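Skiltard Mate Evon – pintura plástica para interiores
Inicio > Paredes y techos > Mates lavables
Ref. 3.733
Envase de 6 litros
Disponible en tienda y por encargo

El gris claro es el color que elige la gente cuando lleva tres semanas discutiendo por el color. Lo decimos con cariño y con conocimiento de causa, porque es el que más vendemos. Evon es nuestra respuesta a esas tres semanas: un gris pálido, sin verdes escondidos ni azules que asoman a media tarde, con un acabado mate de los que no devuelven la luz de la ventana a la cara de quien está trabajando.

La fórmula es al agua, huele poco (poco no es nada, conviene abrir) y se limpia de las manos con jabón corriente. De la camiseta, no. Cada temporada alguien nos escribe para preguntar por la camiseta y cada temporada contestamos lo mismo.

Para qué sirve
Yeso, pladur, temple bien fijado y paredes ya pintadas en buen estado. Va bien en despachos, pasillos, dormitorios, trasteros con aspiraciones y cocinas de oficina, siempre lejos del fogón. No la recomendamos para baños sin ventilación ni para exteriores. Tampoco para radiadores: hay una línea entera de esmaltes Prorklow pensada para eso y aun así nos devuelven al año unos cuantos botes de mate con historia triste.

Cómo se aplica
Remueva el bote hasta el fondo, con un palo de verdad y no con el destornillador. Rellene agujeros, lije, quite el polvo. Si la pared es nueva o chupa mucho, una mano previa de fijador. Después, 2 manos de Evon con rodillo de pelo corto, dejando pasar entre una y otra el tiempo que marca la etiqueta. La primera tiene siempre mal aspecto. Es normal, aguante y no llame a nadie.

Los recortes, a brocha, y antes del rodillo. Si hay muebles pesados que no piensa mover, meta el rodillo estrecho por detrás hasta donde llegue y confíe en que el siguiente inquilino tampoco los mueva. La cinta se retira con la pintura todavía tierna – el que espera al día siguiente se lleva media esquina pegada.

El rendimiento es de hasta 37 m² por envase en una mano sobre superficie lisa. En gotelé, olvídese de esa cifra y compre otro bote. 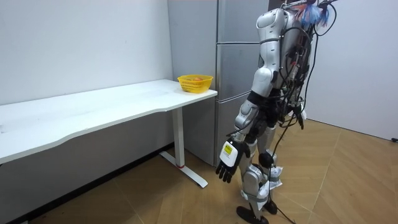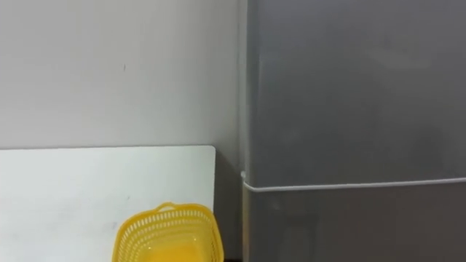
En la segunda foto, pared lisa en gris pálido mate junto a un mueble metálico gris.

El asunto de los blancos
Junto a muebles blancos, un gris claro se ve más gris de lo que parecía en la carta, y junto a metal se ve más claro. No es defecto de fabricación, es el ojo, que no admite devoluciones. Pinte una muestra grande en cartón, muévala por la habitación y mírela por la mañana y con la lámpara puesta. La muestra de Evon se vende en tarrito y se descuenta del envase grande si vuelve usted con el tique, cosa que hace muy poca gente.

Delyth Bowen, responsable de la carta de color, defendió durante meses que este tono se llamara «Niebla de julio». Ganó Evon por ser más corto y caber en la tapa.

Roces y limpieza
Aguanta el paño húmedo y el jabón neutro. Los roces de silla salen casi siempre; los de bota de montaña, según el entusiasmo de la bota. No use estropajo ni esas esponjas blancas que prometen milagros: quitan la mancha y dejan un redondel brillante que se ve desde el ascensor. Para marcas pequeñas guarde un resto en un tarro de cristal bien cerrado y retoque con pincel fino, apenas cargado. Apunte en el tarro qué habitación es. Sabemos que no lo va a apuntar.

Datos prácticos
Acabado: mate
Base: agua
Herramienta: rodillo de pelo corto, brocha para recortes
Limpieza de útiles: agua, en cuanto termine
Conservación: cerrado, boca arriba, a salvo de heladas
Fijador compatible: Price Fondo

Preguntas que nos llegan al mostrador

¿Se puede aclarar con blanco?
Se puede. Lo que no se puede es repetir luego la mezcla, así que haga toda la que necesite de una vez.

¿Tapa un rojo?
Con paciencia y fondo, sí. Sin fondo tendrá un rosa muy personal.

¿Sirve para el techo?
Sirve, aunque casi todos los que preguntan acaban llevándose el blanco.

¿Llevan a domicilio?
El reparto sale los jueves. Hasta el portal. Si no hay ascensor, lo hablamos antes de cargar la furgoneta – después ya no hay nada que hablar.

Devoluciones: envases sin abrir y con tique. Los tonos mezclados a medida no se cambian. Los cartones de muestra son suyos para siempre.

También le puede interesar
Prorklow Esmalte Radiadores
Price Fondo Fijador
Skiltard Masilla Fina
Rodillo de pelo corto con recambio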